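Sotomayor Street Kitchen: Jars, Bottles and Tins

A gallery of containers kept for reuse in the shared kitchen on the second floor. Text by Iñaki Bustamante.

The shelf list now runs to 176 entries. Most of what is on it came in as food packaging and stayed because it was useful. Entries are grouped by shape, with notes on how each kind is kept. Sizes are the ones marked on the shelf list.

Clear glass, screw neck

Jars of this kind are the most used in the kitchen. They hold dry beans, rice, tea and loose screws, and they are easy to check from the outside. Lids are stored separately in the second drawer, sorted by width. Please match a lid before filling a jar — the threads differ more than they seem to.
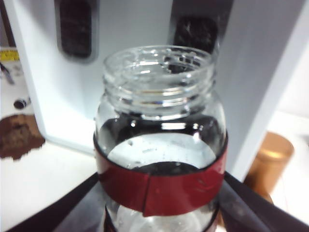
Clear glass jar with a red band around the middle. The band overlaps itself at the front, leaving a small step at the seam. Lid off.

Bands and labels

Colored bands are used in place of written labels on jars that change contents often. Paper labels are fine for anything that stays put, such as salt or baking soda. Old labels come off after a night in warm water. Glue that remains can be rubbed with cooking oil and then washed.

Large jars

The 600 ml size is kept on the lower shelf and the bigger ones go on the floor rack. Two of the Kivov jars have chips on the base and are for dry goods only.

Tins

The Akolex tea tins are in the cupboard by the window. Entry 787 on the old list is the square Danuvov tin, which was moved there in October. The numbers on the old list no longer match the shelves.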